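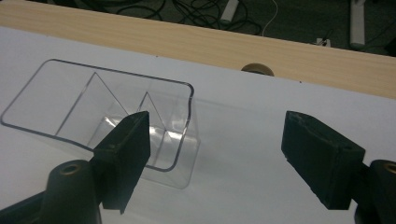
December, 4:15 pm

Glaze tests, batch 4. Wajid Arain mixed the Cheema white this morning, I did the Ovico clay slip after lunch. Sieved twice, still gritty. Bucket was left open over the break I think.

Weighed out 625 g dry for the slip, topped up with water by eye (bad habit, write it down next time). White came to 700 g dry, went on much too thick on the first few tiles. Scraped and redid them.

Kiln: old Tradari controller dropped out at 264 on the way up. Restarted, climbed fine after that. Same thing happend last firing. Loose thermocouple wire? Wajid says relay. Need to look before the Avthorpe order goes in, can't lose a full load of mugs.

Tiles from batch 3: pinholes along the top edge, worse on the red clay. Slower cooling might help. Or thinner coat. Try one at a time, not both like last time, we learned nothing from that.

To do
- order cones, nearly out
- relabel the iron oxide, lid and jar dont match
- ask Wajid where the good sieve went

Kiln stays shut til morning.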